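I missed two meetings in February, so most of what I know about the first half of the Flislow project comes from the notes the others kept. The club has been going for 4 years and this is the first time we have worked almost entirely in simulation.

The task sounds small. The arm has to find an object in a furnished room, pick it up and put it down somewhere else. We entered it for the Brultitz student round, which gives every team the same rules and lets them choose their own simulator. Ours is Clolell. It is slow on the club machines but it loads without crashing.

We ran 2616 attempts before I stopped adding to the spreadsheet. Of those, 1867 ended with the object where it should be. Another 517 ended with it dropped on the way, and the rest timed out. I had expected the time-outs to be the larger group – they were in our autumn runs – so I spent an evening checking the labels. They were right.

The drops are now my job. My guess is that the fingers close too early, and I have started logging the gap between them at every step. I also rewrote the part of Sastry, our planner, that picks the approach angle. It used to try the steepest one first, every time. I have kept the old version in a separate branch in case the new one is worse.

Views from the simulator:
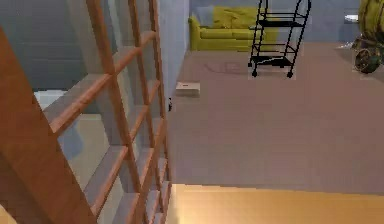
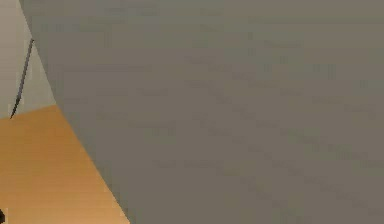
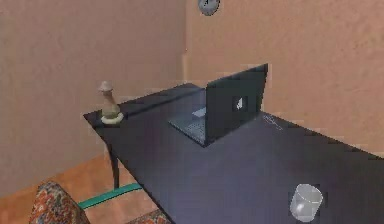 *Images: simulator renders, Flislow project, student robotics club.*

Next month we have to freeze the code and write four pages on the method. I have done the part on the rooms and none of the part on grasping. The report template wants figures in greyscale, so the plots need doing again too.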